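About Penard Pantry

Penard Pantry began in a back kitchen in Hisgate, with a kettle, a borrowed set of shelves and Iona Pollock's firm belief that people buy better when someone has taken the trouble to put their shopping together nicely. She had spent years behind a grocer's counter and missed it terribly (the chatting, mostly), so when the old shop on Betar Lane came up she took the keys and rang her friend Consolacion Tiongson the same afternoon. The two of them painted it themselves, and if you look behind the door you can still find the bit they missed.

These days there are 6 of us, and we send out dry goods, teas, biscuits and little treats to homes and offices all over town. We stock 117 different items, which is rather more than the shelves were built for, and we're always being talked into another one by a customer who has tasted something lovely on holiday.

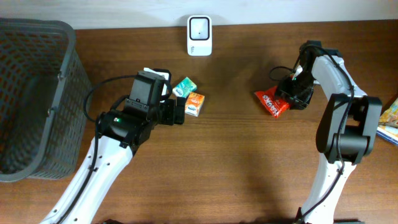 Packing is the part of the work we like best and talk about most. Every order is laid out on the table and gathered up by hand against the list, and Marilou Barredo reads the list out loud even when she is quite alone. We're fond of a big plastic basket for this, like the dark one with the thick grey rim, as the smooth edge is kind to your wrists when you are reaching in and out all morning, and the little holes in the sides mean crumbs and dust don't settle at the bottom. Small packets go in last so that they sit on top and don't get squashed under the jars. And we do love a wooden table! Renato Macapagal wipes ours down at the end of each day and won't hear a word about replacing it.

Hagos Workneh looks after deliveries and knows which of our regulars would like their box left with a neighbour, who has a dog, and who will want to talk about the football. If you're in when he calls, do say hello.

Our November hampers are made to order, and you are very welcome to come in and choose what goes into yours. The shop is at 106 Betar Lane, next door to Rizzi the shoe repairer, and the kettle is usually on.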